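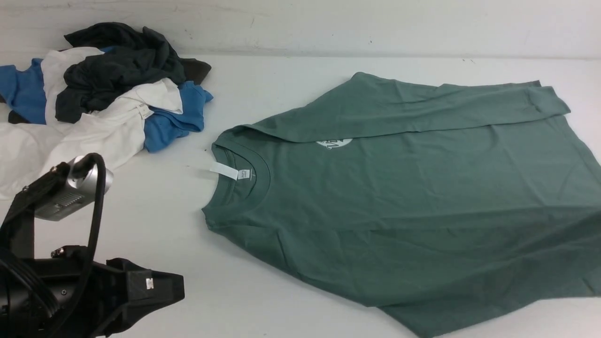
Folding Day at Plutthorpe

April 30, 2021

Spring closet clean-out time! I've been looking forward to this one for weeks (yes, really – I love folding laundry). The T-shirts came first, a whole mixed heap of them, and the big white table is so much nicer to work on than the bed.

Green tee, sleeve folded over: Such a pretty soft sage! I start with the sleeves, then smooth the body with the flat of my hand. The round white print on this one always makes me want to wear it right away.

Still to come: Blue, white and something very dark, all in one pile – my favorite kind of mess. I like to pull out one color at a time and give each its own stack.

The Moura drawers are next, and I'll add those pictures in August, along with the winter sweaters. Happy folding!

Gallery: Closets and Drawers
Next page: Moura drawers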